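GAME DESIGN 2: SYSTEMS AND LEVELS
Unit notes – Difficulty and checkpoints
Embla Lie
Updated 30 Mar 2026

Before class

Play the first two areas of Skastberg on the lab build. Do not change the difficulty setting. Write down every place where you died and what you were trying to do at the time. A sentence for each is enough. Bring the notes on paper or on your laptop.

If you took Level Basics in the fall you have already seen the Hurnden blockout. We use the same map again, so keep your old file.

1. What we mean by difficulty

Players say a game is hard when they mean several different things. For this course we split them up.

Execution difficulty is about the hands. The player knows what to do and has to do it in time. A long jump over a pit is an example. So is a parry with a short window.

Reading difficulty is about seeing what is going on. Enemies that blend into the background, bullets the same color as the explosions, and a door that looks like a wall all belong under this heading. Most of it is unplanned. Playtesters usually report it as "cheap" or "unfair".

Planning difficulty is about choosing. The player has enough time but must pick where to spend ammo, which room to clear first, or whether to save a key for later.

Endurance difficulty is about how much has to be done in a row without a mistake. Five easy rooms can be harder than one difficult room if there is no checkpoint between them.

The last kind is the one we deal with this week. It is the cheapest to change, as you can often fix it without touching an enemy, a weapon or a wall.

2. Checkpoints

A checkpoint sets the price of failure. The price has two parts: the time it takes to get back to the spot where you failed, and whatever you lose on the way (health, items, score, position).

Terms used in the assignment:

Run-back: the stretch between the checkpoint and the place of death.
Repeat content: anything in the run-back the player has already beaten and has to beat again.
Dead time: the part of the run-back where nothing can go wrong. Menus, loading, elevators and cutscenes that can't be skipped.
State: what the game remembers at the checkpoint.

Dead time is nearly always bad. Repeat content is sometimes fine. In an arcade shooter the repeat is the game, and the player gets better at the opening with every attempt. In a story game the same repeat gets old fast, mostly when there is dialogue in it.

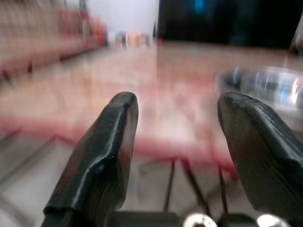 5 min read

State causes more bugs than anything else in student projects. Suppose the player reaches a checkpoint with one hit point left and no ammo, and the next room needs ammo. If the game saves the exact state, the player is stuck. If the game refills everything, players will learn to run at checkpoints and die on purpose right after. Both have shipped in commercial games. Decide which problem you would like to have, then test for it.

A common middle road is to save with a minimum. The player keeps what they had, but never comes back with less than a set amount. Skutard, the twin-stick project we look at in the second half, does this for health but not for grenades. Think about why.

3. Worked example: Hurnden

The Hurnden map has a gate, a yard, a stairwell and a roof. In the first version there was one checkpoint at the gate. The class log from December holds 132 deaths. Of those, 52 happened on the roof.

The first reaction in the room was to make the roof easier. Look at the run-back before you do that. A player who died on the roof had to cross the yard again and climb the stairs, and the yard has three turrets in it. Many players reached the roof on their second attempt with less health than on their first. They were being killed on the roof by damage they took in the yard.

Three changes were tried, one at a time:

a) A second checkpoint at the top of the stairs. Roof deaths per player dropped, and players also stopped looking around in the yard. The hidden room behind the generator was hardly found at all.

b) A health pickup on the landing, checkpoint left at the gate. Players liked this least. They still had to do the yard.

c) A shortcut that opens from the stairwell to the gate once the player has been up there. This takes more building work, but the yard stays useful and the repeat is short.

We kept (c). For a different game (a) would have been the right answer. With a map this small the difference is minor, and in a project with a tight deadline I would take (a) and move on.

4. Adaptive difficulty

Some games change the numbers while you play. Enemies get slower after a few deaths, or more pickups appear when you are low. Havlíček, the tuning tool installed in the lab, lets you set this up with rules of the form "if deaths in this area are over X, change Y".

Points to keep in mind:

Players notice. If they catch the game going easy on them, some will feel cheated and others will start to play for it.

It hides your mistakes. A room with a reading problem will look fine in the numbers because the rules keep making it softer. Turn all adaptive rules off during your first playtests.

It makes logs hard to compare. Two players in the same room may not have met the same room. Log the current values along with each death.

Assist options in a menu are a different matter. The player picks them and knows what they do. Put them where they can be found, name them plainly, and don't lock endings behind them.

5. Reading a death log

The log file from the lab build has one line per death, with area, position, cause, health at last checkpoint and time since last checkpoint. The practice file is 945 lines long. Sort it by area first and by cause second.

Look for clusters with a short time since checkpoint. Those often mean a bad respawn spot, such as an enemy that can see the player before the player has control. Then look for deaths with a long time since checkpoint. Those are your endurance problems.

A cluster alone doesn't tell you that something is wrong. Boss rooms are supposed to have one. Compare it with what you meant the room to be.

Assignment 3

Take your own Hurnden file or the one in the shared folder. Change the checkpoints and nothing else. You may move, add or remove them, and you may change what state they save. Enemies, pickups and geometry stay as they are.

Hand in the map, a log from at least four players who have not seen it before, and one page of text. The page should say what you expected to happen, what the log shows, and what you would change next. Screenshots are fine but don't count toward the page.

Grading looks at the page more than the map. A change that made things worse and is explained well will get a good grade.

Questions for discussion

Which of your deaths in Skastberg were reading problems?

Where did you have the most dead time – and would you have noticed it without writing it down?

Should a checkpoint be visible to the player?

Next unit: enemy placement and sight lines. Keep your logs.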